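Visit report: Onuvis play kitchen workshop, Stikuvbridge
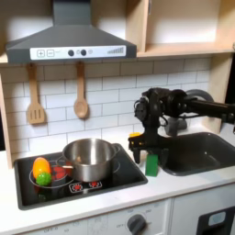 Onuvis builds play kitchens for nurseries, waiting rooms and children's libraries, and the August open day at its Stikuvbridge workshop was limited to the assembly floor, the print room and a furnished showroom. I attended on behalf of a small group that buys equipment for early-years settings. Our interest was in how the units hold up under shared use, where a kitchen may serve a whole class for several years. The showroom kitchen was the most useful stop. It has a dark gray hood over a black cooktop, a white countertop and a subway-tile backsplash with gray grout lines. The hood controls combine two black knobs with plus and minus buttons on a white strip, and a slotted spatula and a spoon, both wooden, hang from the underside of the shelf. Hanging storage of this kind leaves the counter clear, a point our group has raised with suppliers before.

Roksolana Tkachuk, production lead, took the morning party through the assembly floor. Panels arrive cut to size from Ditier and are checked for square before any drilling. The upright side panels carry most of the load, and all joints that a child can pull on are tested at 400 newtons before a new model is released. Edges are rounded on a router table and then sanded by hand. Two of us asked about the inside faces of the shelves, which are often left rough on cheaper kitchens. They get the same treatment as the outside.

The print room supplies the graphics. Control strips and burner markings are printed flat, left overnight and fitted the next day. Wear is checked with a weighted felt pad, 800 strokes per sample, and the sample is compared with an unused one under a daylight lamp. Tkachuk said that burner markings wear fastest in service, as pans and play food are dragged across them all day. The present ink replaced an earlier one that dulled at the center of the ring. We were shown one old sample and the dulling was plain.

Cleaning took up most of the question period. Onuvis advises a damp cloth and mild soap on the counter and cooktop, with no soaking of wooden utensils. One visitor described a setting that puts its wooden spoons through a dishwasher every evening. The answer was that they will split, and that replacements are sold in bags of 9.

After lunch Soon-im Seol gave a short talk on heights and reach. The standard counter is set for ages three to six, and the shelf above can be fixed in either of two positions. In a mixed room she recommends the lower one. She also asked buyers to leave clear floor on both sides of the sink, where children tend to gather – a corner position looks tidy on a plan but causes pushing.

Play food is bought in from Bang and sold as a separate line. Seol's advice was to put out a small amount and change it often, keeping the remainder in a closed box. Textured pieces need a brush for cleaning.

Points to follow up:

Replacement control strips can be ordered singly, but the fitting guide was out of print on the day. Tkachuk will send a copy.

Delivery is by pallet. The minimum order for the trade price is 100 units across all lines, which is beyond us unless we join with another group.

Wall fixings are not included. The fixing points are at the back of the upper shelf, and the installer has to choose a fixing to suit the wall.

The workshop is a ten-minute walk from the bus stop, uphill. Parking is at the rear, through the second gate, and the afternoon party starts at 1:30.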